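Babalola Court Residents' News
December 22, 2022 | By the newsletter desk

Lobby flowers: a verdict

The real lilies lasted 9 days in September and cost more than the lift repair felt like it should. We are therefore going artificial, blue hydrangea included. Silk-flower sceptics in flat 7 may look at the carpet instead.

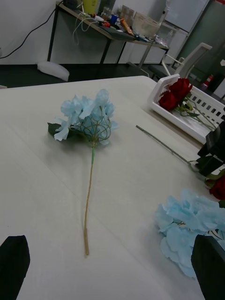

Bins over Christmas

Same days, same smell. Flatten your boxes.

Last updated: December

Recent items
- Kuvis Lane parking, again
- Who has the Multine key?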